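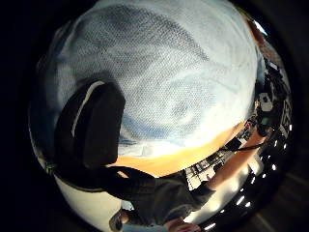
Okay, so I have been putting off asking this for months because it feels like a silly thing to need help with, but I would love some advice on washing and folding a big knit throw without stretching it into a tent. I bought mine from Clallow back in July, and I use it every single evening, so it needs washing more than a decorative blanket would. We do the folding on the wooden table in the back room, my husband on one side in his gray T-shirt and me on the other. The blue fabric in the photo has the kind of streaky coloring I mean, pale with darker gray-blue patches, and on mine I can never tell what is the dye and what is a spot I missed! Do you all dry yours flat? Do you fold or roll? I have 14 inches of shelf to fit it on and I would like to close the cupboard door again before Christmas.
— hollyhock_lane

Reply from BeekmanPorch
Welcome to the club, Holly. I have two of these monsters (one from Clallow, one my sister-in-law made) and I roll both of them. Fold in half the long way, fold in half again, then roll from one short end, not too tight. The trouble with folding a heavy knit is the crease. Leave it a whole season with something stacked on top and you get a line down the middle that stays there until the next wash. Mine go on the bottom shelf on their sides like loaves of bread.

Reply from tansy30
I'm going to disagree with Beekman a little, in a friendly way. Rolling is lovely if you have depth, but Holly said 14 inches, and a rolled throw of any size is going to stick out and catch on the door. I fold in thirds, then thirds again, and put it on the very top of the pile so nothing is pressing down. I've done it that way since my kids were small and I have never had a crease that a shake over the banister didn't fix. As for drying, flat, always flat. I lay two old bath towels on the table, spread the throw over them, and flip it at bedtime.

Reply from BeekmanPorch
Fair point about the door. I forgot that normal people have doors on their cupboards — ours came off when we painted and are still in the garage.

Reply from Margaux Lecomte
Hello from a former laundry counter lady! Before anyone talks about shelves, please wash it cool, on the gentlest cycle you have, and don't lift it out by one corner. Scoop it up from underneath with both arms, the way you'd lift a sleepy dog. A wet knit is terribly heavy and the corner you grab will be longer than the others forever after. About telling the dye from a stain: take it to a window and turn it over. The coloring usually shows on both sides, and a spill often sits mostly on one. Also keep in mind that strong light washes pale blue right out, so a mark that vanishes by the window may be waiting for you on the sofa that evening. I dab anything suspicious with a white cloth and a drop of Hoarau wool soap and see what comes off.

Reply from hollyhock_lane
Margaux, I have been hauling it out by one corner all this time. That explains the corner. Is there any saving it?

Reply from Margaux Lecomte
Probably some of it! Wet the whole thing again, lay it on your towels, and coax the long corner back in with flat hands, a little at a time. Leave it be until it's completely dry, even if that means eating supper on your laps.

Reply from quill_and_kettle
I'll be the grump and say I tumble dry mine on low for 30 minutes and then finish it over two chair backs. It's cotton, it cost me a fraction of what the fancy ones do, and it has come out fine every time. Check the label first, obviously. If it's wool, ignore me and listen to Margaux.

Reply from tansy30
Chair backs! Quill, you get two humps that way. I will not be moved on this.

Reply from hollyhock_lane
Thank you, everybody. The label says cotton blend, so I'm going to try flat on the table first, and then Tansy's thirds. If the door still won't shut I'll come back and ask Beekman how to take it off.

Comments (3)

marlow_g: Found this while hunting for a way to store my Prastden bedspread. The fold in thirds works on that too, but get a second person to hold the far end.

Dot in the valley: Does anyone put tissue between the layers? My mother did and I never asked her why.

tansy30: Dot, mine did too! I use an old pillowcase now and put the whole throw inside it. Keeps the dust off.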